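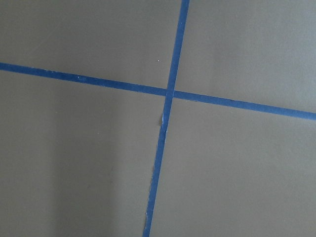

Montri Petchrat says tape is the cheapest tool in the shop and the one people treat worst. He has been laying out work surfaces, floors and packing benches for 14 years, the last few of them at Cladum, a small outfit that fits workrooms for other small outfits. A good part of that job is deciding where things go and then marking the spot so that the next person can find it.

4 min read

He started in a warehouse, where the lines were painted. "Paint is fine if you know what you want," he said. "Most people don't know yet. They think they do, then they work at the bench for a week and everything has moved over by a hand's width."

So he begins with tape, and usually with a cross. One strip goes down the surface and another goes across it, and the place where they meet is the point he measures from. It doesn't have to be the middle. On packing benches he prefers it off to one side, closer to where the person's working hand will be.

"You get four areas out of two pieces of tape," he said. "You can call them whatever you like. Incoming, outgoing, problem, empty. I always ask for one to be kept empty. It fills up anyway, but at least they know it was supposed to be empty."

I asked whether the cross had to be square to the edge of the bench. He said it depended on where the person stood. At a job for Economou, a mail-order business that sells replacement hinges, the packers all stood at a corner, and a cross lined up with the edges looked crooked to them. He pulled it up and laid it again at an angle. They liked that better, and the bench is still marked that way.

His method for putting tape down is slow. He wipes the surface and leaves it to dry. He sets one end, unrolls more than he needs, holds it tight and lowers it in one go. Then he presses it from the center outward with the side of his thumb. He doesn't stretch it - stretched tape shrinks back and the ends come up.

Edges are where it goes wrong. A strip that gets rubbed by boxes all day will lift along one side first, and after that it collects grit and starts to tear. "Once there's a flap, somebody will pick at it," he said. "I do it myself." He tells customers to cut a flap off clean with a blade or change the whole strip. Folding it back under makes a lump, and a lump under a sheet of paper is a nuisance when you are trying to write a label.

He has opinions about color too. Blue shows up well enough on gray and brown tops, and he finds it easier to look at for a full shift than yellow or red. He keeps those for floors. He has no loyalty to a brand and buys what the supply store has, in 3 widths.

The biggest job he has done was for Niltico, where he marked 97 benches in a single June. By the end he had stopped measuring the second strip and was setting it by eye. He went back the next month and redid 12 of them. "They were close," he said. "Close is no good if two people are passing things across from one bench to the other."

When a layout has stayed the same for a few months, he offers to replace the tape with something permanent. Fewer than half of his customers accept. Skekurska, a repair shop he fitted out early on, has been renewing the same cross for years. He drops off a few rolls when he is in the neighborhood and leaves the pressing down to them.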